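Prerkach (card and board game)

Prerkach is a trick-and-race game for two to four players, and I've been keeping this entry going ever since I learned the rules one July. It was worked out by Meenakshi Bangera, who wanted something her cousins could finish before dinner (they usually can't!). The phone version came later, from a small studio called Nirnarel.

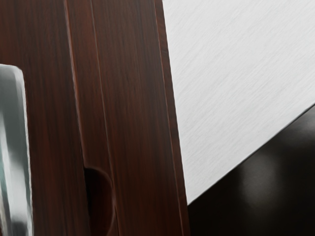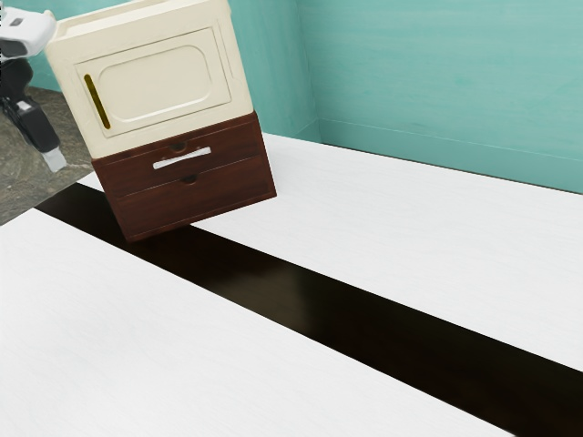 Rendered views: dark wood grain in the first, a cream cabinet door with its handle in the second.

Rules of play

Everybody starts with 7 cards and two runners. You play a card, move a runner that many spaces, and if you land on someone they go back to the last gate. There are 13 gates on the full board, and the corner ones are safe. A matched pair lets you move both runners, which I always forget to do.

Variants

The Jaiswal rules drop the safe corners and make the whole thing much meaner. Fomdale is the team version, four players in pairs, no table talk allowed. I like Fomdale best, though Dinesh Dixit, who did the phone version's computer opponents, has told me they play it badly and I'd agree with him.

Phone version

You can play online or pass one phone around. Undo only works before the next player has drawn a card.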